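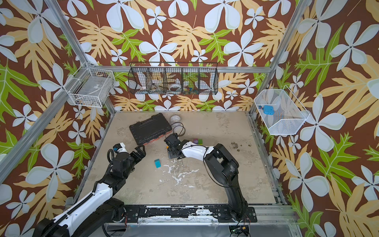 ナホム・ディンサ(Nahom Dinsa)
Zalville 設備管理担当/写真・文

作業台まわりの壁面収納と天板

Zalvilleの共用作業台のうち、壁で三方を囲んだ一台の写真と管理メモをまとめたページ。対象は壁面の収納、天板の表面状態、台上に置く小物の扱いの三つで、電装と配線図は別ページに置く。更新は4月。写真は2点。

壁面収納

奥の壁には黒いワイヤーバスケットを横長に掛けてある。中は五つに仕切られ、テープ類と工具、色のついた細かい部品が同居する。左右の壁は白いメッシュのかごで、左に平たいもの、右に丸みのある水色の機器を入れた。右は浅いトレー型にあたる。

収納の割り当ては次の原則による。

テープは巻きの側面が見える向きで入れる。残量の確認が取り出さずに済む。
工具と細かい部品は仕切りを分ける。
左右のかごには、奥のバスケットに入れると取り出しにくい形状のものを回す。
かごの上端を超える高さのものは掛けない。

白いかごの購入先はFindero、単価は699円。黒いバスケットは以前の棚から移設したもので、購入記録が残っていない。交換が必要になった場合は、同じ幅の品を探すより仕切りの数を優先して選定する。仕切りが減ると部品とテープが混在し、片付けの手順書を書き直すことになる。

フレームと壁の柄

支柱と横桟はアルミ押出材。奥の横桟はバスケットより後ろを通っており、清掃のときは桟の上面にたまるほこりを先に落とす。順序を逆にすると天板を二度拭く。

壁は茶色の地に大きな花と葉を散らした柄で統一した。選定時の候補には無地の灰色もあったが、在庫の都合で見送った。柄の切り替わりに生じるずれは補正していない。この柄に対する利用者の意見は分かれており、Gistholmの作業室では同じ用途の囲いに無地を採用している。管理上の差は、小さな緑色の部品を壁際に置いたときに見落としやすい点に限られる。

囲いの清掃は乾拭きのみとする。洗剤を使う場合は目立たない隅で試し、色の変化がないことを確認してから範囲を広げる。

台上に残すもの

作業後の天板は原則として空にする。例外は道具箱、巻いたケーブル、使用途中のブロックの三つ。道具箱は奥の左寄りに置く。ケーブルは輪にまとめ、道具箱の手前側に寄せる。結束バンドは使わない。

ブロックは次の作業者がそのまま使う場合に限り、台上に残してよい。残す場合も文字の印刷がある小さな立方体は、無地のものとは別に数える。過去に紛失が続いたのは文字入りの側で、補充品と書体が合わない組ができている。
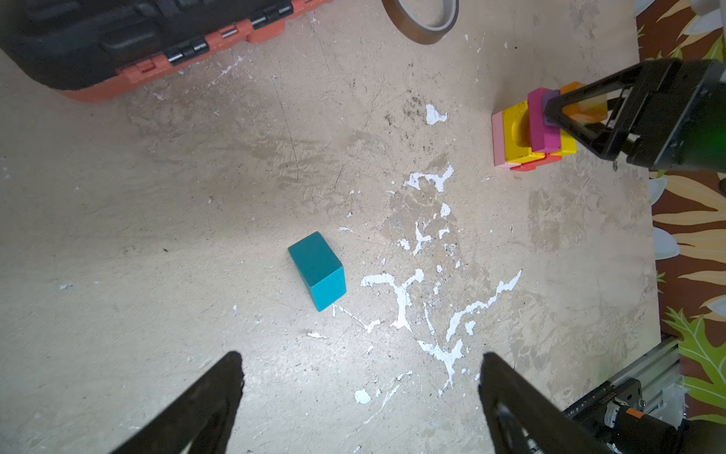 天板の表面状態は、汚れ、擦り傷、付着物の区分で記録している。汚れは拭いて薄くなるもの、擦り傷は爪の先で引っかかりを感じるもの、付着物は表面から盛り上がっているものを指す。判定には小物の位置を基準点として使うことがあり、青緑色のブロックのすぐ右側から枝分かれして伸びる白い筋は、記録票では「中央白筋」と呼ぶ。筋から離れた白い小斑点は個別に番号を付けず、一括で「飛散」とする。茶色のしみは汚れの欄に入れる。

中央白筋の扱い

除去はまだ行わない。へらで削る案と、天板ごと塗り直す案の2案が出ている。前者は短時間で済むが、下の塗膜まで持っていくおそれがある。後者は台を空けて乾燥時間を確保しなければならず、囲いの下端の養生も必要になる。Wakoの倉庫にある同型の天板で、先にへらの角度を試す予定。

塗り直す場合の研磨は1000番で仕上げる。それより粗い番手で止めると、テープを貼って剥がしたときに糊が残りやすかった。下塗りの色は現在のベージュ系に合わせる。明るい白にすると白い小物が見えにくくなるため、候補から外した。

清掃の手順

一、残す小物以外を所定のかごへ戻す。
二、横桟の上面を乾拭きする。
三、天板の屑を刷毛で手前に集める。右側は屑がたまりやすいので刷毛を往復させる。
四、固く絞った布で奥から手前へ拭く。
五、白い筋の上は押さえ拭きとし、こすらない。
六、道具箱の底を拭いてから元の位置に戻す。

刷毛は幅の広いものを使う。エアブローは使用禁止。細かい部品の入った仕切りに向けて吹いた例があり、回収に半日かかった。

ブロックの保管

色ブロックは積んだまま保管しない。作業中に積むのは差し支えないが、終了時には崩して箱に戻す。切り欠きのある形は、切り欠きを上に向けて入れると枚数の確認が早い。透明感のある橙色のものは表面の擦れが目立つので、箱の最上段に入れる。角の欠けたものは廃棄せず別袋に分け、袋に月だけを書いておく。

未処理の項目

黒いバスケットの仕切りの表示札。現在は無表示。
テープの幅別の置き場所。奥の壁に集約するか、左のかごへ分けるか未定。
道具箱の置き位置を示す線。塗り直しの後に引く。
天板の予備。Wakoの在庫を確認中。

表示札の文字高さと記載例は、収納ラベルのページに追記する。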